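Keeping a Household Inventory: Notes After One Year

November 2020

Readers of this site will recall that I undertook last winter to prepare a full written inventory of the contents of my home. The work was prompted by a change in the terms of my insurance with Grono, which now asks policyholders to list any single item valued above 125 pounds. The list is complete, and I set out below the method that was followed.

The inventory is held in one bound ledger and one spreadsheet. Each entry carries a number, a short name, the room, the year of purchase where known, and the price paid. There are 178 entries. Books have been entered by the shelf, and kitchen goods by the cupboard. Clothing was left out altogether, with the exception of one winter coat.

Receipts presented the greatest difficulty. Those kept before the move to Pokdale had been stored in a shoebox and many had faded beyond reading. Where a receipt could not be read, I wrote to the shop. Jacobs replied within the week and supplied copies of three invoices, for which I remain grateful. Besetti did not reply, and the two lamps bought there are entered at my own estimate.
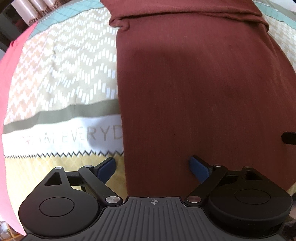
The total value recorded comes to 2,669 pounds for the listed items above the threshold. I had expected a higher figure. A good deal of what fills a home was given, inherited or bought second-hand, and the policy pays only on what can be shown.

My neighbour, Spyros Mitsotakis-Vlachou, was kind enough to check the spreadsheet against the ledger. He found two entries under the same number and one clock listed in a room that does not exist — the former box room, now part of the landing. Both faults have been corrected.

Entries will be reviewed each December, and I have set aside 30 minutes a month for additions. A blank copy of the ledger page may be requested through the contact form. Requests for the spreadsheet should state which program will be used to open it.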